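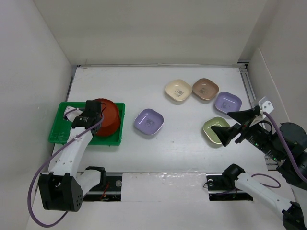 What does the Skametti pottery open day at Skovton show you?

Visitors see the clay store, the casting room, the decorating room, both kilns and the shop, in that order, and the walk takes most of a morning if you stop at each. Entry is free, and a map is handed out at the gate.

I went on 10th July. The works is at the far end of the Skovton canal road, past the timber merchant, and the signs from the station stop one turning too early. Go straight on at the bridge. The car park was full by ten and people were leaving cars along the verge. There is a bus, but it comes only once an hour and the stop has no shelter.

The open day covers two businesses on one site. Skametti makes the tableware and the flower pots. Fuentealba, which rents the long shed behind, sells plastic trays and garden sundries and had its doors open as well. A lot of visitors missed the shed altogether, as the map puts it on the back.

The clay store is dull and they don't keep you there long. Clay comes in as blocks on pallets, and the pottery mixes its casting slip in a tank in the corner. A board on the wall said that 1,438 moulds are kept in the racks upstairs, many of them for shapes that are no longer made. The stairs to the racks were roped off, which was a pity.

The casting room is better. Slip is poured into plaster moulds, left until a wall has formed against the plaster, and the rest is poured out again. The shape on the go that morning was the small square bowl from the Gultalari range. It has rounded corners and a flat well, and it is the right size for olives or a dip, or for loose change by the front door. I had expected the corners to be the awkward bit. The trouble is usually the base, we were told, which can lift in the middle as it dries, and then the bowl rocks on the table. A sheet of glass is kept by the drying shelves, and each bowl is set down on it and pressed at the corners with a fingertip. Any that rock go back into the slip tank while they are still unfired.

From there you go through a plastic curtain into decorating. The Gultalari bowls come in cream, a tan brown and a lavender, and some have a little cartoon figure printed in the bottom of the well. The figure goes on as a transfer. It is soaked in a dish of water, slid off its backing and smoothed down with a rubber blade, working from the middle outwards. Children were allowed to have a go on reject bowls, and there was a long queue for it. The transfers on those came out crooked and bubbled, and they were popular anyway.

On the darker glaze the print has to be heavier or it gets lost. On the lavender it is done in grey, which is softer, and I think it looks the best of the lot. Cream is the best seller. The cream and the brown also look well next to each other on a shelf. I was less sure about mixing all the colours, though the shop display did just that.

The glaze firing in the smaller kiln was given on the notice as 1,053 degrees. It takes the whole night, and the door stays shut for most of the next day. The kiln was cold for the visit and you could look in at the shelves and props. The bigger one is used for the flower pots, which are a plain terracotta red and have no glaze. They are stacked on their sides and inside one another to save room. If you have bought pots with a faint ring on the inside, that is where it comes from.

I then went round to the Fuentealba shed. It is mostly stock on shelving, with a table of samples at the front. The trays are the main thing. They had shallow rectangular ones in green with raised edges and slots in the sides, and these are sold for standing pots in or for carrying things out to the garden. The slots let the air through. They would also let water through if you overdid it, so I would not put one on a windowsill without something under it. A red pot laid on its side in one of the green trays takes up a fair part of it, so anyone planning to carry a lot of pots should get more than one tray. There were also deeper trays without slots, plant labels, and a rack of watering cans I didn't look at.

The shop is back at the gate. Seconds are on the left as you go in and are marked with a dot of pencil on the base. Most of the faults are small: a pinhole in the glaze, a print sitting off centre, a corner with a thin patch. Check that the bowls sit flat, as the odd one that rocks does get through. I bought a pair in lavender and one in brown, and a pot. The till takes cards. Paper for wrapping is on a side table and you do your own, and by midday it had run out, so bring a towel or some newspaper.

The tea room was a disappointment. It had seats for 62 and a queue out of the door, and the hot food had gone before one. The tea itself was fine and came in the pottery's own mugs. There is a bench by the canal which is a nicer place to sit if the weather is dry.

A few practical points. The floors in the casting room are wet in places and the step down to the kilns is steep. Pushchairs can go round by the yard. Dogs are allowed in the yard and the shed but not in the pottery. There are toilets by the gate only.

The next open day is in January, when it is a shorter visit with no casting, and the shop will have the winter colours. I would go again for the seconds, and I'd get there before the car park fills.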